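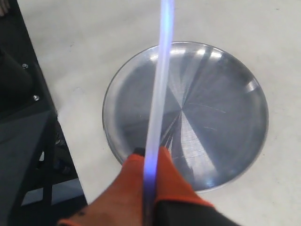 Photo: wrist camera, Hurnow test bench

Print this ticket | E-mail this ticket

Ticket 167: Wrist camera exposure with lit rod, Gunel fingers vs. Malla fingers
Opened 2019-01-18
Status: open, waiting on vendor

Problem
Rod tracking drops out on the Gunel gripper when the rod is lit. The same arm and controller hold track with the Malla fingers. We need to pick one set before the March order.

Setup
Mnguni controller, stock firmware. Orange pads on the Gunel fingers. Round metal tray on the off-white table as the place target. Auto exposure on at the start of testing.

Log
1. Ran the pick with auto exposure. The rod comes up nearly white in the core with a blue halo, and the edges are soft. The edge finder returns a width that changes from one image to the next.

2. Turned auto exposure off and set gain to 2. Halo is smaller. Tracking held for 84 cycles, then lost the upper end of the rod. That end fades into the white of the table, so the finder has no edge to work with there.

3. Suspected the tray. It throws bright glints along the upper rim and light and dark wedges across the bottom. Masked the tray out in software. No change in dropouts. Mask removed.

4. Checked the pads. The left one has dark smudges and worn patches. Wiped both with alcohol and reran. Grip force reading is the same as before, so wear is not the cause of the dropouts. Still want replacement pads.

5. Swapped to Malla fingers, same settings as step 2. Ran 800 cycles with no dropouts. The Malla fingers hold the rod lower, and less of it crosses the table in view.

Workaround
Fixed exposure, gain 2, and limit the search region to the part of the rod just above the fingers. Do not use the upper end for angle.

Still to do
Retest Gunel with a dark mat on the table. Ask Gunel for the pad part number.

Related tickets
Mnguni controller drops wrist camera on restart
Malla fingers: open limit not saved
Gunel pad wear, replacement interval
Tray position offset after camera remount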